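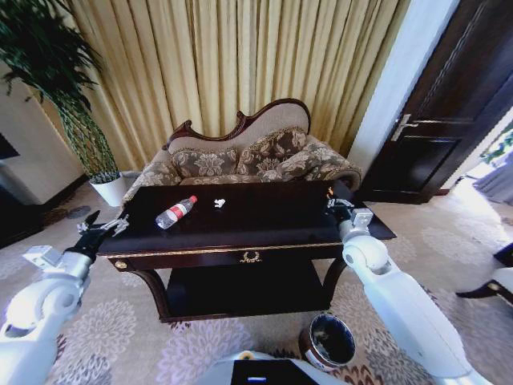 Coffee table, bottle of water, one tissue. The glamour.

Right, a few of you asked how the great hay fever summer is going, so settle in, this will be a long one. 1/

Short version: I've had it since I was 9 and I've never had a year like this. It started in March with the trees and it simply hasn't stopped. It's the middle of August! What is even left to pollinate?? 2/

I used to get three bad weeks in June and then be a normal person again. I'd plan holidays round it. This year we went to Lusach for the sea air (everyone says sea air) and I sneezed the whole length of the harbour wall. A dog barked at me. 3/

Went to the chemist there and they sold me Drorex, a nasal spray that smells like a swimming pool. I will say it did something. My nose calmed down by the second day and then my eyes took over, as if they'd been waiting for a turn. 4/
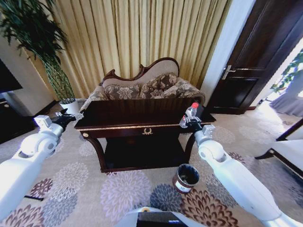 Anyway the thing that's made the most difference so far is boring: drying the bedding indoors. I love a line-dried sheet more than most people love their cars, and I was basically wrapping myself in grass every night. Gutted. 5/

Also washing my hair before bed and not in the morning. My mum told me this for years and I ignored her for years. Please don't tell her. 6/

Things I've tried that did nothing for me: local honey (delicious, still sneezing), an onion on the bedside table (no comment), and a Drellora air purifier that cost £129 and mostly hums. It has a night mode. The night mode also hums, but with a blue light. 7/

Somebody in the replies last time said to keep a diary, so I have, on the back of the calendar. 23 bad days in one month. The worst ones are all warm and breezy after rain, and the drizzly ones are bliss - I've become a person who opens the curtains, sees grey and cheers. 8/

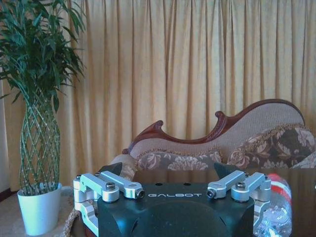 Photo: Shih

Next step is the allergy clinic. The GP has referred me and the letter says there are more than 600 people on the list, so I might get seen in time for next year's trees. Happy to hear from anyone who's done the tablets you put under your tongue. Do they itch? I've heard they itch. 9/

Off to change the pillowcases again. If you've got a brand of eye drops that doesn't sting, my replies are open and so, just about, are my eyes. 10/10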